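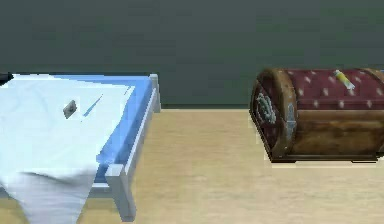

Home Forums Builds New Posts Search Log in

Print this thread E-mail this thread

Bedroom bot, sim side is eating me alive

gearlash
Thu 30 June

ok so status. Base rolls, arm is on, battery tray is in but not wired. Built mostly on the shared bench at Flenach, drive motors are the Bralirmont ones, two Onyshchenko driver boards stacked. None of that is the problem.

Problem is the sim. I'm running the room in Skendero before I let the real thing anywhere near furniture. Small room, bed, trunk, one door with a lever handle. Task is dumb simple. Pick up small stuff from on top of things, then get out the door. Policy runs off the camera only, low res, because thats what the little board on the robot can keep up with.

Pickups on the trunk ok-ish. Pickups on the bed, bad. Left it going overnight, 1,000 tries, 731 good. Nearly all the misses are on the bed. Arm comes in too low and shoves the sheet or too high and closes on nothing.

Anyone done soft surfaces with a cheap arm? Not buying a force sensor.

tinfork

Whats your cloth contact set to? Skendero ships with the sheet as basically a painted lid. Stiff as a board. If you softened it without dropping the time step it'll go weird on you.

Also 731 isn't bad, quit whining

gearlash

Softened it, yeah. Didn't touch the time step. ugh. Will try.

Other half of it is the door. Dropped the camera res again so I could fit more runs at once, and tilted it down so it sees the floor ahead of the wheels.

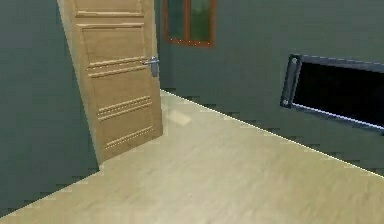

Lever's on the right side, so the gripper has to come at it from the left and push down, then the base backs up while the arm holds on. The base part works. Finding the lever is where it falls over. It's a handful of gray pixels on a tan door, and the panel moldings throw it off, it'll go for a molding ridge like it means it. Window and the black panel on the other wall haven't bugged it so far.

mop_bucket

That res is your whole problem imo. I went through this in April with a drawer robot. Spent weeks on rewards, then doubled the image size and it just worked. You're starving it.

tinfork

Disagree. I've had smaller images than that do fine on handles. Wide view for driving, crop for the hand. One big image is slow and you still waste most of it on floor.

mop_bucket

Crop around what tho? He can't find the handle, so he doesn't know where to crop. Chicken and egg

tinfork

Door is easy to find. Biggest thing in the room. Find door, crop the side with the lever, go from there. Not hard

slowsolder

Or put a sticker on the handle. Real one and sim one. It's your house, who cares. I've got markers on everything in my shop, 16 of them, robot never misses.

gearlash

No stickers. Wife vetoed and I kinda agree, whole point is it works in a normal room.

Gonna do the crop. mop_bucket if it flops I'll go bigger and you can gloat

slowsolder

Your loss. Also what are you doing about the latch force? Sim handles turn if you look at them. My real one took way more than the arm could give, stripped a servo horn on it.

gearlash

Hadnt thought about it. Will hang a luggage scale off the real lever tonight and put that number in.

mop_bucket

Do it at the end of the lever, not the middle. Makes a big diffrence

gearlash

Update. Halved the time step, sheet quit jittering. Slow as mud now but bed pickups are up, only did a short batch so not quoting it. Crop isn't in yet. Scale is in the car.

tinfork

Told you. Post the config when you get the crop going, I want to see what you set for friction

Reply Back to Builds Print this thread E-mail this thread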